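Plier le linge, une épreuve de patience pour les robots

Confier une pile de linge à une machine reste l'une des ambitions les plus anciennes de la robotique domestique, et l'une des moins satisfaites. Une pièce rigide conserve sa forme lorsqu'on la saisit ; un tissu en change à chaque contact. Au laboratoire Jerbridge, l'équipe conduite par Babar Khattak consacre ses travaux à cette difficulté, avec une méthode d'apprentissage baptisée Tiêu.

Le principe en est sobre. Un opérateur guide à distance deux bras articulés, et chaque geste est enregistré avec les images correspondantes. Le programme apprend ensuite à prédire non pas un mouvement isolé, mais une courte séquence, révisée en permanence selon l'état du tissu. Le corpus réuni par les chercheurs compte 1 439 démonstrations, dont 891 ont été retenues pour l'entraînement. Les autres ont été écartées pour cause d'hésitations trop longues ou de reprises multiples.

Ce tri constitue l'un des apports du projet. « Nous pensions qu'il fallait conserver le plus grand nombre d'exemples possible, explique Babar Khattak. Les essais ont montré qu'un corpus réduit, exécuté avec régularité, donnait un comportement plus stable. » Les erreurs corrigées proprement par l'opérateur ont en revanche été gardées, afin que le système apprenne à reprendre un bord mal saisi.

La seconde particularité de Tiêu tient à la coordination. Les deux bras partagent un même modèle, qui décide à chaque instant de leurs positions respectives. Les versions antérieures, où chaque côté était commandé séparément, tendaient l'étoffe de manière inégale – un défaut mineur sur une serviette, rédhibitoire sur un vêtement.

L'évaluation a porté sur quatre types de pièces, à raison de 50 essais par type. Les tissus unis et carrés sont les mieux maîtrisés. Les couches superposées demeurent la principale source d'échec : lorsqu'un rabat dépasse du pli, la pince peut saisir une épaisseur au lieu de deux.
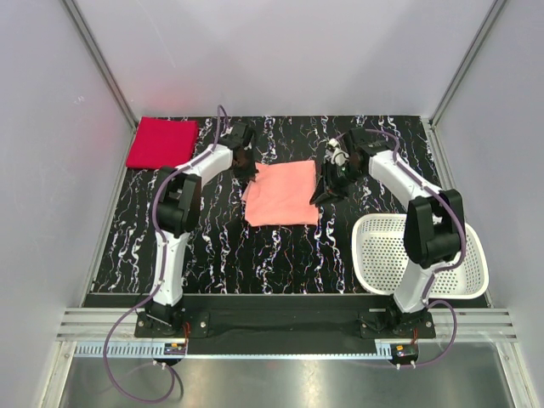
Du banc d'essai à la blanchisserie

La société Trumia, partenaire du programme, s'intéresse à une application en blanchisserie hospitalière. Rukhsana Ghumman, responsable des essais, juge l'échéance encore lointaine. La cadence reste inférieure à celle d'un agent expérimenté, et le passage d'un textile à un autre exige de nouvelles démonstrations. Une campagne complémentaire, prévue en mai, portera sur les draps de petit format et sur les tissus humides.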